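Skatcombe Skills Lab - Robotic Suturing Station
Pre-Session Safety Checklist, with comments
Station 2, June round

Overall: a really good round. The station is in better shape than it was in spring, and the new layout is a pleasure to work at!

1. Emergency stop within reach of the console and the bedside
OK. Pressed and reset from both positions.

2. Instrument lives logged
OK, one comment. The left needle driver has 2 uses remaining on our own log. Please order now so the Gelten group isn't left waiting.

3. Jaws open, close and rotate fully before the pad goes in
OK. Smooth on both arms.

4. Cables and wrist pulleys checked for fraying
OK. Checked under the magnifier, both sides. Lovely clean work from whoever did the last wipe-down.

5. Motion scaling and speed limit set to training values
Corrected on the spot. The Inby profile had been left loaded from an earlier class. Load the Mocanu profile before every practice session and write it on the sheet.

6. Needle control during suturing
OK. Needle held in the driver jaws, second instrument free to take the thread, both tips kept in view of the camera.
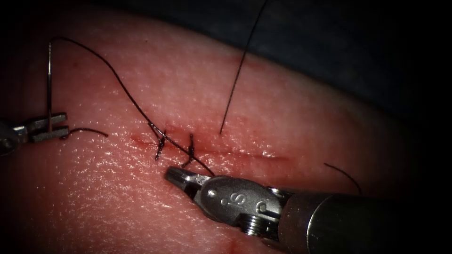
Should the arms be left powered while someone changes the pad?
Only with the instruments withdrawn and the console locked out. Hands stay out of the work area until the bedside person has called "locked" and the console person has repeated it.

7. Loose thread cleared between exercises
Needs attention. Cut ends can work their way into a wrist joint, so pick them off the pad and the drape with forceps - never with the robot.

8. Needle count in and out
OK. 12 out, 12 back, signed by both people. Keep doing this, it's a great habit.

9. Sharps bin below the fill line
OK.

10. Floor cables covered, 200 cm walkway kept clear behind the console
OK. The new cover strips are fantastic.

Open items: 2 (instrument order) and 7 (thread clearing). File under sheet 752 and bring it to the next check.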